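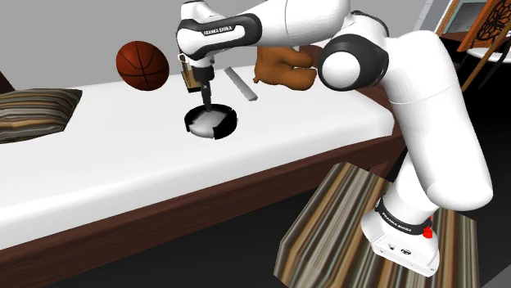

A preferential tariff claim depends on origin, and origin is tested against a product-specific rule that is found by tariff classification. Exporters who begin with the certificate of origin form usually have to start again, as the form asks for a classification and an origin criterion that can only be filled in once the analysis is complete. Classification is done article by article. The mattress and the white Franka Emika arm reaching down over it would sit in different chapters of the Harmonized System, and the rule for one says nothing about the rule for the other. The procedure set out on this page covers manufactured goods made partly from imported materials, which is where most claims are refused.

The worked case used throughout is a spring mattress made by Zitum and sold to Skustusa, an importer in a partner country. The ticking fabric is bought from Vekov. Nigatu acts as freight forwarder. The steps apply in the same order to other manufactured goods.

What you need before starting

Bill of materials for the exact model being shipped, with supplier and unit cost for each line
Purchase invoices for materials
A short written description of the production process and where each stage takes place
The text of the agreement, its annex of product-specific rules and the partner country's tariff schedule
The commercial invoice, packing list and planned routing

Use the agreement text published by the government. Summaries are adequate for orientation but tend to leave out chapter notes, and chapter notes can reverse the result.

Step 1: Classify the finished good

Classify to six digits. The first six digits are common to all countries using the Harmonized System; anything beyond that is national. Mattresses fall under heading 9404, and the subheading depends on what they are made of. A mattress of cellular rubber or plastics goes to one subheading and a mattress of other materials to another. For products that combine foam and springs, read the explanatory notes before choosing and record the reasoning.

Check which edition of the Harmonized System the agreement uses. The nomenclature is revised periodically, and an agreement's rules may be written in an older edition than the one applied at the border. In that case you will need two codes: the current one for the import declaration and the older one for finding the rule. A correlation table links them. Keep a copy of the relevant page.

If the classification is uncertain, ask the importer to request an advance ruling from its own customs authority. The importing country's view is the one that decides the duty.

Step 2: Confirm that there is a preference to claim

Look up the national tariff line in the partner's schedule and compare two rates: the most-favoured-nation rate and the preferential rate for the year of importation. Where the general rate is already free, a claim saves no duty and creates a record-keeping obligation for no return. Where the preferential rate is being phased in, make sure you are reading the correct column. Some schedules reduce rates at the start of the calendar year, others on the anniversary of entry into force.

Goods may be covered by more than one agreement between the same two countries. Compare both the rate and the rule under each. The lower rate does not always go with the easier rule – and a claim under one agreement cannot be supported with the certificate of another.

Step 3: Find the product-specific rule

Open the annex and locate the heading or subheading. Rules for manufactured goods usually take one of these forms:

Change in tariff classification. Every non-originating material must be classified in a different chapter, heading or subheading from the finished good. These are commonly abbreviated CC, CTH and CTSH.
Regional value content. A minimum share of the value of the good must originate in the parties.
Specific process. A named operation, such as a chemical reaction, must take place in a party.

Many annexes offer a choice, typically CTH or a value test. Where there is a choice, try the classification test first. It does not move with exchange rates or material prices and it is easier to verify. The rule in the worked case is CTH or a value test.

Step 4: Classify the materials

Take the bill of materials and mark each line as originating or non-originating. A material is originating only if there is evidence for it. Purchase from a local wholesaler is not evidence; the goods may have been imported. Vekov supplied its fabric with a signed origin declaration naming the agreement, so the fabric can be marked originating. Had it not done so, the fabric would be treated as non-originating regardless of where the mill is.

Classify each non-originating line. In the worked case the springs are in heading 7320 and the foam sheet is in Chapter 39. Both differ from 9404, and both satisfy CTH. The remaining non-originating line is a stuffed pad, bought finished, which is sewn to the upper face. It is classified in 9404, the same heading as the mattress, and does not satisfy CTH.

One failing line is enough to fail the test. Do not average.

Step 5: Apply the tolerance provision, if available

Most agreements contain a tolerance, or de minimis, clause. It allows a good to qualify even though some non-originating materials do not change classification, provided their combined value stays under a stated percentage of the value of the good. Check three things in the clause: the percentage, the base it is measured against, and whether textiles have a separate rule measured by weight.

The pad in the worked case represents 7 per cent of the FOB value of the mattress. The clause in the agreement being used sets a limit of ten per cent of FOB value, and the mattress therefore qualifies under CTH with tolerance. Only the value of the failing material goes into this calculation. The springs and foam are left out of it.

A tolerance result should be rechecked whenever the price of the failing material or the selling price of the good changes. Set a trigger in the costing system if it allows one.

Step 6: Calculate regional value content, if needed

If the classification test fails and tolerance does not help, move to the value test. The build-down method is the most common. Take the FOB value, subtract the value of all non-originating materials, divide the result by the FOB value and express it as a percentage. The build-up method instead divides the value of originating materials by the FOB value. Agreements that offer both often set a lower threshold for build-up.

Points that cause errors:

Using ex-works value where the agreement specifies FOB
Leaving inland freight in or out contrary to the valuation article
Using standard costs that have not been reconciled with actual costs
Treating materials of unknown origin as originating
Converting currency at a rate the agreement does not permit

Step 7: Check minimal operations and consignment

Packing, labelling, simple assembly and dilution are normally listed as operations that do not confer origin by themselves. Read the list even where the product rule has been met.

Next, check the routing. Goods that pass through a non-party generally have to remain under customs control there and undergo nothing beyond unloading, reloading, storage or preservation. Ask the forwarder for a through bill of lading. Nigatu issues one on request at booking – it is much harder to obtain after sailing.

Step 8: Complete the proof of origin

Agreements differ on who may issue proof. Some require a certificate from an authorised body, some accept a declaration by the exporter or producer, and some accept one from the importer. Use the prescribed wording or data elements without alteration.

The origin criterion field must match the route used. In the worked case the entry is the code for CTH, with tolerance noted where the form provides for it. Quote the tariff code in the edition the agreement requires.

Compare quantities across all documents before signing. Hamdia Tilahun, who prepares the shipping documents at Zitum, held back one declaration in June because the packing list gave the quantity as 2,000 and the commercial invoice gave 2,013. The invoice had picked up replacement units going on a later consignment. Either figure might have been accepted at entry, but a mismatch of this kind can prompt a verification request covering the entire claim.

Note the period of validity. The proof in this case is valid for 12 months from the date of issue, and the goods must be entered within that time. Where an agreement allows a blanket declaration for repeated shipments of identical goods, the period covered is stated on the declaration itself and does not extend to a model with a changed bill of materials.

Step 9: File the records

Retention periods are set by the agreement and by domestic law, and the longer one governs. File the following together for each model and period:

Classification notes, including the edition used
Bill of materials with origin marked on each line
Supplier declarations
Tolerance or value calculation, with the costs relied on
Proof of origin as issued
Transport documents

The index used at Skustusa was drawn up by Mekdes Kumsa and is arranged by import declaration number, then by supplier. Exporters may find it more practical to index by model number, as verification questions sent to a producer normally concern a product and not a single entry.

If a claim was missed

Most agreements allow the importer to claim a refund of excess duty after importation, within a fixed period and on presentation of a valid proof of origin. A certificate issued after shipment may need to be endorsed as issued retrospectively. The importer should lodge the application; the exporter's part is limited to supplying the proof and, if asked, the supporting calculation.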